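The Year I Stopped Buying Furniture New

I own one chair that came from a store. It's fine. It wobbles a little, it cost more than I like to admit, and every guest in my house walks right past it to sit in the ugly green armchair I hauled home from the Illcombe flea market for 8 dollars.

That armchair started it. I went to Illcombe one July morning looking for a lamp (I still don't have the lamp) and came back with a chair, a bread box and a splinter. My friend Divya D'Souza drove, so she gets to tell the story at parties, and in her version I cried over the bread box. I did not cry. I got a bit emotional about the hinge.

If you've never been, Illcombe opens at six and the dealers have picked it over by seven. I used to set an alarm for five. These days I roll in after nine, when the coffee truck is open and people are thinking about how much they don't want to load back into the van. You miss the famous stuff that way, but I was never going to buy the famous stuff. I want the side table with one bad leg!

Legs, by the way, are easy. Glue, a clamp, a night of leaving it alone. Drawers are harder, and anything with a curve in it can eat a whole weekend. Flat wood forgives you. You sand it, you oil it, you stand back and feel like a genius. Curved wood shows every place where you got impatient with the sandpaper, and it'll keep showing you for years.
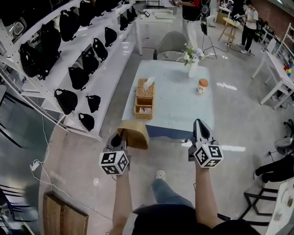

Curved pieces take patience, even the small ones.

I learned most of what I know at a night class in Godeck, in a room behind the paint store. It ran for 4 weeks and I missed one of them with the flu, so to this day I can't do veneer. We each had to bring something broken. I brought the bread box. The man next to me brought an entire church pew, and I think about him a lot, mostly about how he got it through the door.

The class also taught me what to leave alone. My first instinct with any old piece was to strip it down to nothing and start over, and I wrecked a perfectly good little stool that way. It had eighty years of dings in it and I sanded off every one. Now I wash a thing first, with plain soap and a rag, and then I live with it for a month. Half the time I end up doing nothing else.

Divya has gone the other direction. She paints everything. Her kitchen in Dulora has 2 orange cabinets and a pink step stool, and it works, which drives me a little crazy — I'd have sworn it wouldn't. She says I'm too precious about wood grain. She may be right, but she's not getting near the armchair.

It still needs new webbing, and there's a spring on the left side that lets you know it's there. I've been quoted a price for the whole job that would buy me several store chairs, so for now there's a folded blanket under the cushion, and guests keep picking it anyway.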